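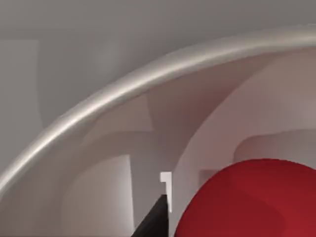 4.2 The simulation package as delivered

The Prolo kit is sold by Gruber as a two-finger gripper with a wrist camera, a driver, and a simulation package that the brochure calls "ready on day one." We installed it on day one. It was ready on day five, once we had found the license file in the spam folder of a colleague who had left the group in November.

After that, things went better. The package loads a scene file, places the objects, and runs a grasp planner built by Wolon under contract. We tested it on the task most of our readers will care about, taking a single object out of a deep container, and kept every setting at its default. A buyer who has paid for defaults deserves to know what they do.

Figure 3. Simulated wrist view with the gripper finger close beside a red sphere inside a pale, deep container. The curved rim separates the interior from the gray background.

The rendering is plain but good enough for the planner (Figure 3). Light is soft, shadows are gentle, and the sphere is glossy in a way that few objects in our lab have ever managed. Pale walls against a deep red target make for easy segmentation, and we would warn against reading too much into any score earned under such kind conditions. Our own bins are brown and so are most of the things in them.

We ran 30 trials per planner setting. With the standard approach angle the planner returned a valid grasp in 28 of them. The two failures were both cases where it proposed a path straight through the container wall, and reported high confidence in doing so. Switching on the collision margin fixed this and raised planning time to around 5 seconds, a figure the brochure leaves for the customer to discover.

The Joltton kit, tested the same way in Section 4.1, also reached 28 valid grasps, so we can't separate the two on success alone. They differ in how they fail. Joltton stops and prints an error code that is explained in the manual. Prolo stops and prints "OK" – a message we came to dread.

Support was handled by email. Flurina Berchtold, who ran the trials, sent four questions and received three answers, two of them to questions she had asked. The third answer did contain the undocumented flag for the collision margin, and we list it in Appendix B with the other settings needed to repeat these runs.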